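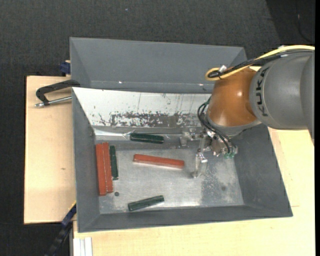

Reseñas de novela histórica Dirholm

Esta colección contiene 3131 reseñas de novelas históricas, escritas en español por los miembros del club de lectura Dirholm. La preparé yo, Ngân Trịnh, con permiso de los autores de las reseñas. El español es mi tercera lengua, por lo tanto agradezco las correcciones.

Contenido

Cada fila es una reseña y tiene los siguientes campos:

titulo: el título de la novela, como aparece en la cubierta
epoca: el siglo o período donde ocurre la historia
narrador: primera persona, tercera persona o varios
texto: la reseña completa
nota: un número entero de 1 a 5

Las reseñas tienen entre 45 y 400 palabras. Las más cortas fueron excluidas, porque casi siempre decían solamente si el libro había gustado.

Cómo se hizo

Los textos vienen del boletín Cindell y de los cuadernos del club, que fueron copiados a mano. He conservado las faltas de ortografía de los originales. El campo epoca lo rellenaron dos lectores por separado; cuando no estaban de acuerdo, decidió Jornley, la librería que guarda el archivo.

Limitaciones

Hay muchas novelas sobre guerras y muy pocas ambientadas en Asia, con la excepción de la serie Vũ, que tiene reseñas de sus 4 volúmenes. Las notas son altas en general. Muchos textos revelan el final de la novela y esto no está marcado.

Cambios

La versión de noviembre corrige los títulos con tilde y elimina reseñas repetidas. Todavía falta revisar el campo narrador en las novelas formadas por cartas.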